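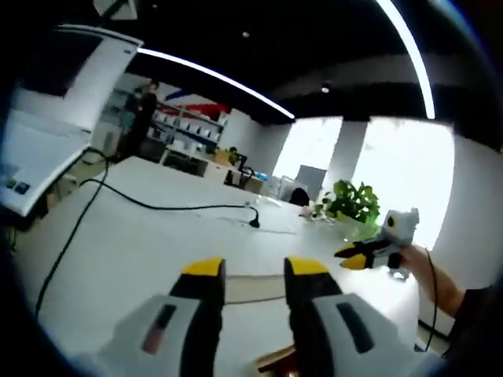

Stinon Workplace Team

The big white table by the windows has been in use for three months now, and most of the questions we get are about it, so this item covers the table, the shelves and the lights in one go.

The table first. It is open to anyone on the floor and there is no booking sheet. Laptops are fine, and so is spreading work out across the whole top when the table is free. If other people are already there, keep to one end. Power and data cables may cross the table while you are using them. When you are done, unplug at both ends and take your own cables with you. Cables that stay on the table overnight go into the tray by the printer, and after 20 days whatever is still in the tray goes to general stock.

The white top marks easily. Marker comes off with the spray under the sink if you get to it the same day. Please do not use the scouring side of the sponge. Peng, who supplied the table, will replace the top once under the agreement and we would like to save that for later.

The green plant in the glass vase stays at the far end, where it gets the light from the windows. Change the water when it looks cloudy and leave the plant where it is. The smaller one on the desk further back is watered with the rest of the office plants, so it does not need anything from you.

The white boxes on the shelving unit hold shared supplies. We had the contents counted in April and there are more than 1,000 small items in there, mostly clips, adapters and cable ties. Boxes go back in the row they came from. New labels are on order from Otow, with larger print, and will go on the front of each box. Until then, please look inside before you take a box away - several of the old labels are wrong. If you finish something off, leave the box in its place with the lid turned over and it will be refilled.

A few people have asked whether the red and blue wall graphic above the shelves is staying. It is. The wall below it will be touched up when the painters are next in.

On to the lights. 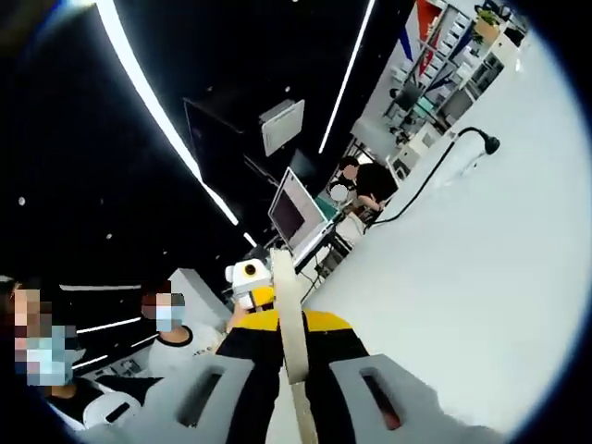
Light strips and round spotlights on the black ceiling.

The light strips and the spotlights are on separate switches. Several of you said the strips are too strong when you sit under them for a long stretch, and Drillow will be in to fit a dimmer. The work takes 3 hours and starts at 7 a.m., so the main table will be out of use until mid-morning. A notice will go up by the door the week before.

Masks are in the drawer by the entrance, and the refill packs are in the cupboard underneath. Send other requests for the room to the workplace inbox with "table" in the subject line.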